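Foro Cine y Series > Estrenos y festivales > Thriller y terror
Tema: «La casa de Plimley»: ¿alguien más salió decepcionado del final?

pisik_mirador
Buenas tardes a todos. Escribo desde hace poco en español, así que pido paciencia con mis errores. El 3 de mayo vi por fin «La casa de Plimley» en una sala pequeña, la versión de 124 minutos, y desde entonces le doy vueltas. La primera hora me pareció magnífica: la restauradora que llega a la isla para catalogar los muebles de un muerto, la hermana del muerto que cocina para ella y no le pregunta nada, las cartas que aparecen siempre en un cajón distinto. Después, cuando se descubre quién escribe las cartas, sentí que la película se rendía.

Mi objeción principal es la siguiente. Durante una hora se nos dice que el miedo está en la relación entre las dos mujeres. Luego hay una puerta cerrada con llave, un sótano y una persecución, y ese miedo ya lo he visto en muchas otras películas. ¿Soy demasiado severo? 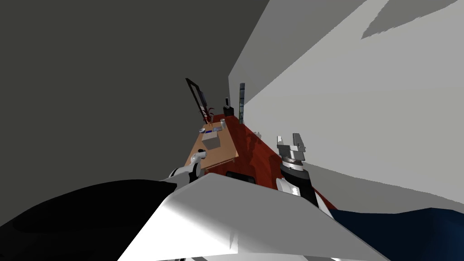 Mesa al fondo, con la caja gris.

berrada77
Severo no, pero creo que te equivocas de película. El sótano está anunciado desde el minuto cinco. La hermana dice «abajo guardamos lo que no se vende» y la restauradora se ríe. Si uno se acuerda de esa frase, la persecución no es un cambio de género, es la promesa cumplida.

Además, la novela termina igual. Bueno, casi igual: en el libro la restauradora no sale de la isla.

pisik_mirador
No he leído la novela, gracias por el dato (y por el destripe, aunque me lo merezco por abrir este tema). Recuerdo la frase. Mi problema no es que falte preparación, mi problema es el tono. Una cosa puede estar bien anunciada y ser, sin embargo, vulgar.

lluvia_en_super8
«Vulgar» me parece fuerte. A mí el tramo del sótano me dejó sin uñas. Y la actriz que hace de hermana está inmensa cuando sube la escalera despacio, tarareando. ¿Qué más queréis?

winent_vhs
Yo quería que no tarareara, por ejemplo. El tarareo siniestro debería estar prohibido por ley desde hace treinta años.

Dicho esto, estoy más con pisik que con berrada. La directora venía de hacer dramas muy secos, de gente que se quiere mal en cocinas. Aquí la han contratado precisamente por eso y a mitad de rodaje alguien se asustó. Se nota en la música: hasta la escena de la barca no hay casi ninguna, y a partir de ahí no calla.

berrada77
Lo de que «alguien se asustó» ¿lo sabes o lo supones? Porque en el coloquio del festival, en noviembre, la directora dijo que el guion se rodó entero como estaba escrito y que la música era decisión suya.

winent_vhs
Lo supongo, y lo mantengo como suposición. Los directores en los coloquios defienden a sus hijos.

pisik_mirador
Sobre la música estoy de acuerdo con winent. La escena de la barca es para mí la mejor, precisamente porque solo se oye el agua y el remo que golpea la madera. Las dos mujeres hablan del precio de un armario y se comprende que están hablando de otra cosa. En mi lengua tenemos una palabra para esta clase de conversación y no encuentro la española. «Indirecta» es demasiado pequeña.
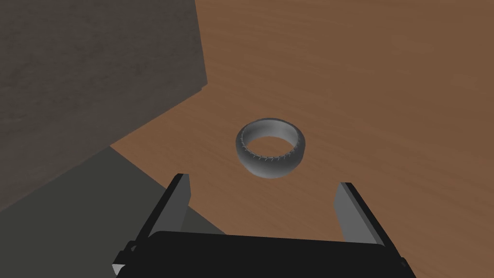
El aro gris sobre la madera.

lluvia_en_super8
¿«Con segundas»? Hablar con segundas.

pisik_mirador
¡Muchas gracias! Sí, se acerca mucho. Hablan con segundas durante diez minutos y es maravilloso.

cinefila_del_norte
Entro solo para defender el final, pero por otro motivo que berrada. A mí la persecución también me aburre un poco. Lo que me importa es el último plano en el transbordador: ella tiene las cartas, podría tirarlas, y las ordena por fecha. Sigue catalogando. Esa mujer no ha entendido nada de lo que le ha pasado, o lo ha entendido demasiado bien. Salí del cine y estuve un buen rato sin hablar.

berrada77
Esto. Firmo debajo.

winent_vhs
El último plano es bueno, lo concedo. Pero dura un minuto y antes hay que tragarse veinte de pasillos.

lluvia_en_super8
Por curiosidad, ¿dónde la visteis? En mi ciudad ha durado una semana en cartelera y éramos seis en la sala.

pisik_mirador
En la mía fue un pase único con subtítulos. Leí también los diálogos en español, como ejercicio, y encontré un detalle que quizá interese: la hermana trata de usted a la restauradora toda la película, salvo en el sótano. Allí la tutea. No sé si es cosa del original o del traductor, pero en los subtítulos me dio más frío que la persecución entera —y lo digo como un elogio, aunque llegue tarde—.

cinefila_del_norte
Pues no me había fijado, y cambia bastante la escena. La volveré a ver cuando salga en plataformas.

pisik_mirador
He revisado mi opinión después de leeros y la dejo ordenada, por si alguien llega nuevo al tema:

1. La primera hora y la barca: sobresaliente, no cambio nada.

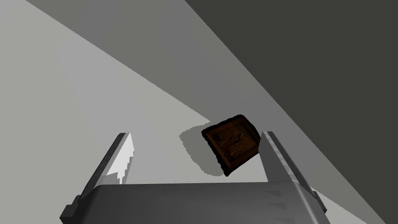

2. El sótano: sigo pensando que es la parte más débil, pero acepto que está preparado y que el tuteo lo mejora.

3. El último plano: cinefila_del_norte me ha convencido. Le subo un punto a la película, de seis a siete.

winent_vhs
Yo me quedo en el seis. Y el tarareo, multa aparte.

berrada77
Un ocho. Si alguien quiere comparar con la novela abro otro tema esta noche, con aviso de destripes en el título esta vez.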